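How to test a hand-held gripper before you believe the spec sheet

Updated 2020-03-29

Every maker of hand-held grippers will tell you theirs tracks well and holds on to anything. I have now put two of them through the same routine, the Fenari and the Dinsa, and I don't take either claim at face value. The steps are cheap. You need the gripper, a table, a ruler and a free afternoon.

Step 1. Close the fingers with nothing in them

Squeeze the trigger slowly and watch the pads meet. They should touch along the same line every time. Do it 99 times if you have the patience, or hand it to someone who does. On the Dinsa one pad had crept by the end of the run. The Takham store page calls this "self-aligning", and I would call it a loose screw.

Step 2. Check the pads

Drag a sheet of printer paper out of the closed fingers, then a plastic bag, then a coin. Paper tells you very little, as almost any pad will hold it. The bag is where smooth rubber gives up. Textured pads do better, but look at them again after 600 grasps before you pay extra for them.

Step 3. Look at what the camera sees

Record a short clip with the gripper held the way you plan to use it, then go through it at full size. A very wide lens is sold as a good thing, and it does keep the fingers and the room in one shot. You pay for that with bent lines and dark corners. Check three things: both pads are in view when closed, any marker on the body is sharp enough for your software to find, and your own fingers stay out of the way. 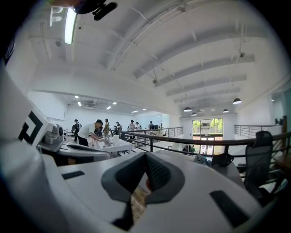

Pads closed, marker at the left, ceiling beams bent into arches by the lens.

Ceiling lights deserve their own clip. Point the gripper up, then down, then up again, and see how long the exposure takes to settle. I stopped trusting "automatic" after the Fenari took 18 frames to recover.

Step 4. Walk a loop

Put a strip of tape on the table and rest the gripper against it. Walk a loop of the room, come back and rest it in the same spot. The start and end positions in your tracking log should match. My limit is 8 mm. Repeat the loop with people moving around you – an empty room flatters every tracker I've tried.

Step 5. Write down the settings

Frame rate, exposure, firmware version, pad type. If you change the controller, start over at step 1. I swapped in a Prulten board halfway through my first comparison and had to throw out the whole log.

As for a winner, I don't have one yet. The Fenari holds better and the Dinsa tracks better, and I'd want a second unit of each before telling anyone to spend money.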